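Mirley Wind Farm dispute

The Mirley Wind Farm dispute was a disagreement over the planned construction of wind turbines on the Fistdale ridge, a stretch of grazing land above the town of Mirley. It concerned the height of the turbines, the route of the power line and the question of who had the right to decide. The dispute lasted several years and ended with a smaller project than the one first proposed.

Background

The ridge was used for sheep and cattle for most of its known history. It is open to the west and has few trees, so the wind there is strong in all seasons. A measuring mast was put up by the energy company Inum, which had signed lease agreements with four landowners. The leases gave the company the right to study the land and, if a permit was granted, to build on it.

Mirley had at that time a population of 1370. Its only large employer, a sawmill, had closed, and the town depended on the county for part of its school budget. Supporters of the wind farm often spoke of this in public meetings. The tax income from the turbines would go partly to the school district, and the landowners would receive a yearly rent.

The proposal

Inum asked for permission to build 12 turbines, each with a height of 599 feet at the tip of the blade. The electricity would be carried by an overhead line to a substation at Patwary, a village in the valley to the south. The line would cross two public roads and a creek, and it would pass close to several houses on the eastern side of Patwary.

The application was made to the county planning board, which had seven members. It was the first application of this kind in the county, and the local zoning rules did not mention wind turbines at all. The board decided to treat them as "utility structures," a category that had been written for water towers and telephone equipment. This decision was later criticized by both sides.

Opposition

The first objections came from Patwary and not from Mirley. Residents there would live near the power line but would receive no tax income, as the village belongs to a different school district. Maribel Nina, a retired surveyor, collected signatures against the overhead line and asked the company to bury the cable. Inum answered that an underground cable was possible only on part of the route, because of rock near the surface.

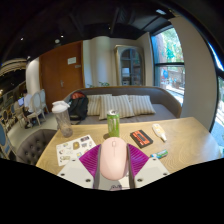
A second group was formed in Mirley under the name Open Ridge. Its chairman was Ewan McAlister, a rancher whose land borders the ridge on the north. The group did not oppose wind energy in general. It asked for lower turbines, a larger distance to houses and a written promise that the company would remove the structures at the end of their use. McAlister told the board that a lease "is a paper between two parties, but the view is used by everybody."

Other residents were concerned about the road. The parts of the turbines would be delivered by long trucks, and the road to the ridge has a narrow bridge which the county had already planned to repair. It was not clear for a long time who would pay for this work.

Hearings and decision

The planning board held three public hearings. The largest one took place in the gymnasium of the Mirley school, with 200 people present, and it continued until after midnight. Getsemaní Ocampo, who represented Inum, presented a changed plan in which the turbines nearest to Mirley were moved farther along the ridge. Lachlan Jardine, one of the four landowners, spoke in favor of the project and said that his family would have to sell the ranch without the rent.

The board approved the changed plan by four votes to three. Open Ridge appealed, with the argument that the category of utility structures had been used wrongly. The judge agreed on this point – but only on this point – and sent the application back to the board. The environmental study was left in place. The county then wrote a separate wind energy rule, with limits for height, noise and distance to houses. Work on this rule took longer than the hearings themselves.

Settlement

While the rule was being prepared, the company and the two groups began to talk directly. The talks were led by Shiuli Sikder, a mediator from outside the county. An agreement was signed on 25 Oct 2020. It reduced the number of turbines from 12 to eight and placed the cable underground between the creek and the last houses of Patwary. Inum also accepted to pay for the bridge and to deposit money for the later removal of the turbines.

The board approved the reduced project in May of the following year. There was no further appeal.

Later effects

The new county rule remained in force after the dispute and applies to all later wind projects in the county. It requires that residents along a power line receive the same notice as residents near the turbines, a point which had been asked for by Patwary from the beginning. The question of sharing the tax income between the two school districts was discussed again, but no change was made.

Open Ridge was dissolved after the settlement. Its remaining funds were given to the Mirley library, where the records of the hearings are also kept.

See also

Fistdale ridge
Patwary substation
Zoning of utility structures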